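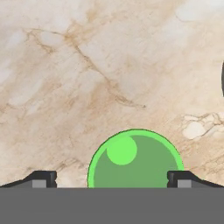 Workshop Help > Robots & Automation > Arms and grippers

Print this page | E-mail this page

Gripper pushes round things away in sim, fine with boxes

Building an arm at home, Nikus controller, testing it all in a simulated kitchen before I cut any real parts. Boxes fine. Anything round, one finger gets there first and nudges it. Got 8 good grabs out of 14 on the green ball. Wrist view looks nearly centred to me — right finger a bit closer. Is it friction or my aim? Need it sorted by Wednesday as the Drolluscombe shed is booked.
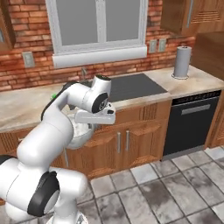
Same kitchen from the side, gripper over the worktop by the sink, white bowl near the front edge.

Posted by nightshift_solder

cetlow_bench
Aim first. If one finger's closer it touches first and the ball rolls, no amount of friction saves you. Check the offset between wrist camera and palm in your arm file, mine was out by 8 mm and I blamed the motors for ages. Then close slowly, stop, recentre, close the rest. Also look at the ball's rolling friction, if its set to zero it'll wander off at a touch. Change one thing at a time or you wont know which did it.

gearbag
just turn the grip force up??

old_tin_lid
Don't turn the force up, it'll squirt out. We had the same with the Yüksel fingers — flat pads, no give. Put a shallow V in the pads and do 10 more runs from the same start before you touch anything else.

Print this page | E-mail this page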